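Visiting the robotics open day at Fustcombe – is advance registration required?

Asked in: Visits and Events
Viewed 3364 times

Our adult education group wishes to attend the open day at the Reltness laboratory in Fustcombe this December. The notice gives a start time of 2 p.m. but does not state whether groups must register, or whether visitors may stand close to the demonstrations. Guidance would be appreciated.

Answer 1 (accepted)

Groups of more than 15 are required to register with the visitor office. Smaller parties may sign in at the Tidden Street entrance. Demonstrations are viewed from behind a rail – staff will answer questions between runs, and a monitor shows the work area at close range.

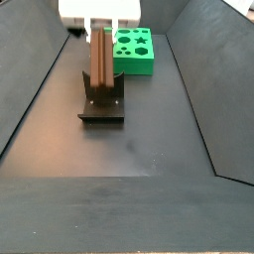 Gripper at the brown upright piece in its black stand, with the green shape-sorter block alongside.

Visitors who wish to see the shape-sorter station should proceed there first, as space at the rail is limited. Photography without flash is permitted.

Answer 2

Parking is at the Ngui building. I do not know about registration.

Answer 3

Please note that the visitor office closes for lunch. Our group telephoned twice before receiving a reply – email is preferable.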